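Traltutix Community Help
Desktops and Workstations > Processors and Memory

Taking the CPU out of an old Dell workstation – what order, and do I need new paste?

Posted by jirville_shed
April 10, 2022

I bought an ex-office Dell tower workstation from a surplus place in Jirville and want to swap the processor for a faster one from the same family. The new chip cost me 300 dollars so I'd like to not wreck it. I have built one ordinary home PC before, but the socket on this board doesn't look like that one. There is a metal frame with screws near the corners and a lever, and memory slots on both sides of it.

What I want to know:

Do I have to take the graphics card and the cables out first, or can I work around them?
Are the screws around the socket meant to come out?
Does the old paste have to come off completely, or is a wipe enough?
It has stopped at a memory warning twice since I got it. Could that be connected?

The heatsink is already off. Pictures are below.
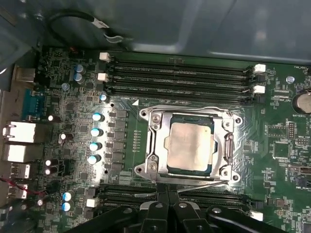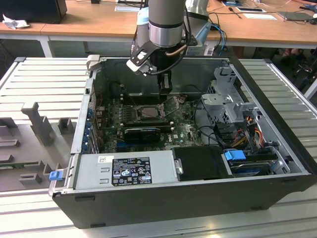
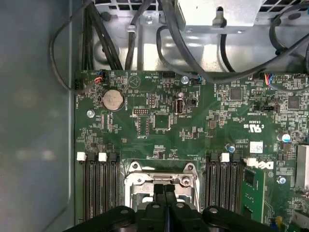 I have isopropyl alcohol, coffee filters and a set of screwdrivers. No anti-static strap yet, but I can get one if it matters.

groltivmont_repairs

Leave the graphics card where it is unless your hand keeps hitting it. I'd unplug only what crosses the socket and tuck the other cables back toward the drives. If you do pull any of the small plugs near the edge of the board, put a bit of masking tape on each one with the header name written on it. The names are printed on the board in most places, but you need a torch to read them.

Leave the screws alone. They hold the frame to the board and you open the frame with the lever. Some workstation sockets have one lever and some have 2, and on the ones with a pair there is a set order, usually marked beside them. Push the lever down a little, move it sideways to clear its hook, then let it come up slowly. It has a fair bit of spring in it, so keep a finger on it the whole way.

Once the frame is up, lift the processor straight up by its edges. Don't slide it and don't tilt it. If the pins are in the socket, one bent pin can cost you a memory channel, and they are very hard to straighten. Look across the socket from a low angle with a torch before you put the new one in. The colour should be even from every side.

Match the small triangle on the corner of the chip to the mark on the socket, lower it in and let it sit under its own weight. If it rocks, lift it and try again. The lever will feel stiff going back down and that is normal.

Get the strap. They're cheap. Until then, switch off at the wall, pull the power cord and hold the power button in for a few seconds before you touch anything inside.

prairie_tinkerer

Clean it and put new paste on. I always do.

Check your BIOS is new enough for the new chip as well. You should do that with the old one still in.

navaratnam_bench

I agree with most of the first reply, with a few things to add.

On the paste, all of it should come off, from the top of the processor and from the bottom of the heatsink. Put the alcohol on the coffee filter, not on the chip, and wipe from the outside in so you don't push old paste over the edge. It will take several passes. A faint grey stain in the metal is fine. For the new paste, a pea-sized blob in the middle is plenty on a small chip, and a thin X is better on a large one.

On the memory warning, it could be connected, but I would look at the simple causes first. Boards like this are fussy about which slots are filled. The sticks have to go in by number, and the numbers often don't run in a straight line from one side to the other. There is normally a diagram inside the side cover or in the owner's manual. Push each stick down until the latches close by themselves. A stick that is a millimetre high at one end will give you exactly that warning.

Tighten the heatsink screws in a cross pattern, a couple of turns each, and plug the fan back in before you power up. The first start with a new processor can sit on a black screen for a few minutes, so give it time before you open the case again.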